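Trash Night, or How Our Robotics Club Ended Up at a Dinner Table

Larasati put on her shoes, looked at the bin and said, "So we're really doing garbage for the rest of the semester?" Yes! Yes we are. 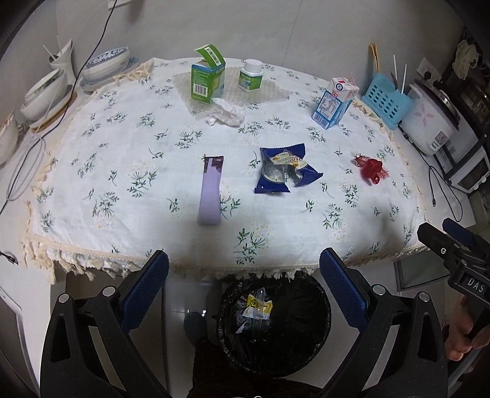 How we got to garbage

I should back up a little. Our club is called Majimbun (long story, it was somebody's username, we were in a hurry with the registration form) and every year we pick one thing to build toward the student showcase in December. Last year it was a line follower that was supposed to deliver pencils. It delivered a lot of pencils to the underside of a radiator. So this year we wanted something with a real task in it, something your aunt would watch and go "oh, I'd have one of those."

Aisyah suggested clearing a table after a meal. Everyone loved it for a whole evening and then we started listing what's on a table after a meal, and the list got long and scary, and most of it was breakable. So we cut it down. Leave the dishes alone. Leave the rice cooker alone, please. Just find the trash, pick it up, drop it in the bin. We call the project Trumadum, which is the noise Gilang makes when something lands in a bin from a height, and it has stuck so badly that it's now on our poster.

The way we're doing it is by demonstration. You hold a gripper in your hand and do the job yourself, over and over, and the recordings go into training. If you've done any of this you know the drill, and if you haven't, picture clearing a table with salad tongs while thinking very hard about your wrists.

Why a dining table

We started out on a lab bench, and the lab bench was too nice. Gray top, good light, four objects spaced out like a museum. We did a whole batch of that, trained on it, and everything was wonderful until we put a patterned cloth down, and then the policy went after a printed flower with total confidence. I laughed so hard I had to leave the room. Then I came back and we had to throw out our plan.

So now it's a round table with a tablecloth that has little green sprigs all over it and fringe along the edge, and the back half is packed with kitchen stuff: bowls in stacks, a basket of chopsticks, a rice cooker with pink flowers on it, a toaster oven. The things we put out up front are a lavender packet, a crumpled dark blue wrapper and a little red mesh bag. There's a medicine box and a drink carton with a straw farther back, and a crumpled tissue, and you would not believe the arguments we've had about that group.

The argument

It goes like this. A wrapper is trash, fine. A tissue that's been crumpled up is trash, fine. But is a drink carton trash? Depends if there's anything in it! Is an open medicine box trash? Absolutely do not throw away somebody's medicine! Khadija's position is that anything standing up stays and anything lying down goes, and she has defended this through two full meetings. Svatopluk (he runs the club, he teaches the controls class, he is very patient with us) pointed out that a fork lies down. Khadija said forks weren't on the list. This went on through an entire bag of chips, which was, at the end of it, lying down.

What we settled on for now:

Wrappers, packets, the mesh bag and tissues go in the bin.
Boxes, bottles and cartons stay where they are, whatever state they're in.
If you aren't sure, leave it and keep going.

That last one is for the humans. We noticed that people hesitate, hover the gripper over something, change their mind and back off, and all that dithering ends up in the recordings. Gilang had one take where he hovered over a tissue long enough that I thought he'd fallen asleep.

Things I've learned with a gripper in my hand

Thin stuff is the worst. A flat packet on a tablecloth has no side to grab, so you come in low, and then you get the cloth along with it and the whole table starts coming toward you. The trick (thank you, Aisyah) is to come down with the jaws a bit more closed than you think and pinch the middle, so the packet buckles up between the pads. I was opening all the way every time because it felt safer. It isn't. You just sweep up more cloth.

The mesh bag is my favorite thing to pick up. It bunches, it's got lots of edges, you can be sloppy with it.

Wrappers are okay if they're crumpled. Larasati flattened one out for me as a "challenge" and I have not forgiven her.

Then there's the bin. We had it up on a chair at first and it was too easy, so it went on the floor, and a bin on the floor means reaching down past the edge of the table with your elbow out. You bump the fringe a lot. You also have to wait until you're really over the opening before you let go, and I have a bad habit of letting go early and sort of flinging. Svatopluk watched me do this and said, very kindly, "The robot will learn that too." I now count to two over the bin. It looks silly and it works.

Two people or one?

With two grippers the question came up right away of whether one person should hold both or whether we should each take one. We've tried it both ways. One person with both is smoother, because your own hands know about each other. Two people is faster to teach to new members, and there's a lot more "sorry, sorry, you go." I'm leaning toward one person for anything we're going to train on and two people for practice nights. Khadija disagrees, so expect a follow-up.

Where we are now

As of last night we've got 970 takes recorded, and 437 of them made it through Aisyah's review. I know how that sounds! A lot of the early ones were the museum bench, which we've set aside, and a lot were me flinging. She watches every one and she has a spreadsheet with a column just called "why," and some of the entries in there are pretty hurtful ("why" is also, a few times, the whole entry).

The first model trained on the tablecloth takes is better about flowers. It's still shy around the edge of the table, and it likes to let go of things a little high, which, yes, okay, I know where it got that.

Next up is changing the cloth. Gilang's grandmother has offered us a plastic one covered in lemons, and Larasati wants to try no cloth at all for comparison. I'd also like to move the kitchen stuff around between takes, since right now I suspect it's using the rice cooker as a landmark. We tried to plan a shuffling order and ended up just agreeing that whoever arrives last moves everything.

If you want to come

New people are always welcome, you don't need to code, and you'll be holding a gripper within ten minutes of walking in. We start at 6:30 in the evening in the room behind the Purkau print shop, up the back stairs. Bring clean wrappers! Seriously, we're running low, and I can't eat any more crackers. Rinse them first if they had anything sticky in them. Shiny ones especially, and anything with a weird shape. Please don't bring medicine boxes, Khadija will want to talk about it.

Also, if anybody from the Kendance team is reading this, we still have your extension cord and we'd like to trade it for our label maker.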